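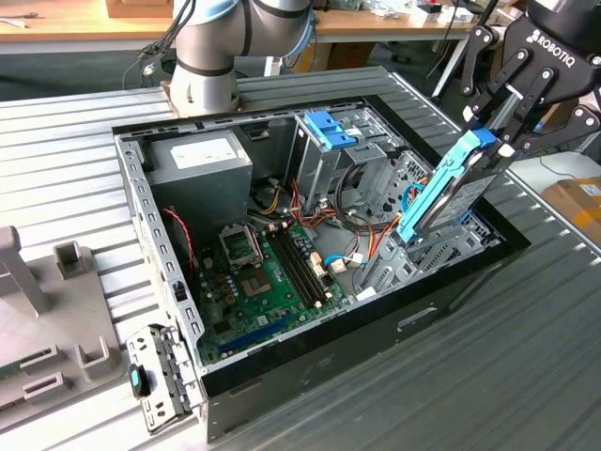 Dawber live album: which mix are people keeping?

Music forum > Noise, punk and garage > Releases

bcheetham
Ordered the Dawber live record in July and it finally came. The download code gives you two versions of the whole set, the desk mix and the room mix, and I can't work out which one the band thinks is the proper one. The vinyl is the desk mix. The CD is the room mix. The sleeve says nothing.

I've played both all the way through. The desk mix has the vocals much too loud and the second guitar is barely there. The room mix sounds like a band in a room, with people talking through the quiet bit of Clonitz. I prefer the room mix but I paid for the vinyl.

Which one are you keeping?

Barry Cheetham

stoser_fan
Desk mix. The drums are clear for once. On the studio LP you couldn't hear the bass drum at all.

flatwound
Room mix, easily. I was at that gig and it sounded like that, except louder. The desk mix sounds like a rehearsal tape with clapping added.

stoser_fan
The clapping isn't added. It's from the vocal mic. You can hear the same bloke whistle on both.

flatwound
I didn't say it was added, I said it sounds like it was.

keegan_h
I play bass in Ukutano and we were on first that night, so I can answer part of this. There were two recordings made. One was straight off the desk. The other was a pair of microphones hung over the back of the hall. The plan was to blend them and put out one mix, but the two recorders ran at slightly different speeds and by the end of the set they had drifted apart. Somebody was going to fix it and then the pressing slot came up. So the label put out both.

As far as I know there isn't a proper one. Dawber's singer likes the desk mix, the drummer likes the other.

Keegan Hapeta

bcheetham
Thanks Keegan, that clears it up. It would have been good to have that on the sleeve. Is the Ukutano set coming out as well?

keegan_h
Not from that night. We had a string go in the second song and most of what follows is me tuning. We've got 13 songs done for a proper album and no date for it.

mrs_tapehead
I have both versions and I don't think either is much good. The set is too short for an LP and they've padded it out with the long version of Stoser, which goes on for 15 minutes and doesn't need to. They did it better when they supported on the spring tour. Someone had a tape of that on here and it got taken down.

stoser_fan
The long Stoser is the best thing on it!

mrs_tapehead
You would say that with your name.

stoser_fan
Fair enough. But the feedback part in the middle, where the bass comes back in on its own, is what they do live that they've never got on a record. On the studio version it fades before anything happens.

flatwound
Agree with stoser_fan on this one. The studio Stoser is half a song. I'd have dropped Clonitz, which they play too fast, and kept everything else.

oldpressing
Does anyone else have a click on side B, just after the start of the first track? Mine does it on every play. I've cleaned it and it's still there.

bcheetham
No click on mine. Is it on the download too?

oldpressing
Download is fine. I've written to the label and asked for another copy.

flatwound
Mine has a bit of surface noise on side B but no click. What did you pay? I got mine at the merch table for 20 quid and thought that was steep for a plain sleeve.

oldpressing
Same price, plus postage.

mrs_tapehead
20 pounds for a record that needs a second mix to be worth playing. I'll stick to the CD.

keegan_h
To be fair to the label, they pressed a small run and they won't make anything on it. I've seen the bill for ours and it put me off vinyl for a while.

mrs_tapehead
I'm not saying they're getting rich. I'm saying they should have waited and done the blend.

flatwound
If they'd waited it wouldn't have come out. They've been promising a live record since the first single.

bcheetham
I tried lining the two up myself last night, only the first song. With the room mix turned down low under the desk mix it sounds very good, and the second guitar comes back. By the last chorus it had started to echo. I'd have to cut it up and nudge it every verse, and I haven't got the patience to do that for a whole set.

stoser_fan
Do Stoser next and I'll take back what I said about the room mix.

bcheetham
Not a chance, at that length. I might have a go at Clonitz.

keegan_h
If you do, send it to me and I'll pass it on to the drummer. He asked after the gig if anyone had managed it.

oldpressing
Update on the click: the label replied and they're sending a new copy. They want a photo of the number scratched in the run-out, so have yours to hand if you're writing to them.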